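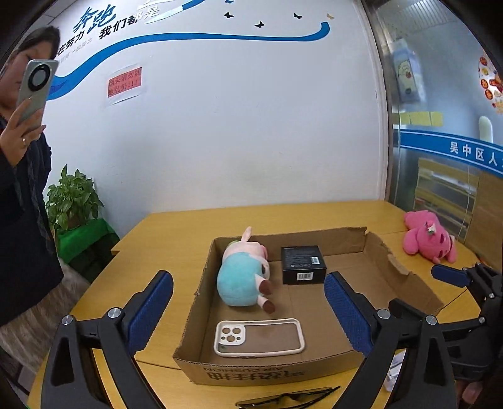
Haberkorn, reading an early draft, objected that a tidying task scored only on what ends up in the box says little about how the items were grasped.

We therefore score each demonstration twice, once on placement and once on the grip itself. The Talstead set holds 761 demonstrations, recorded with hand-held grippers and no robot arm.

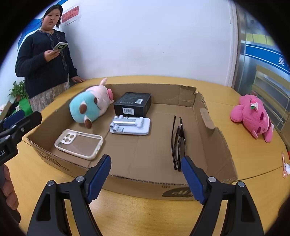 Figure 3. Packing task, wrist view.

Grip scores were given by two raters working apart. They agreed least on thin items — a phone case or a folded phone stand, both in the box in Figure 3, leaves little height for the pads to close on. Diekmann's rule of 60 frames per grasp was kept for these.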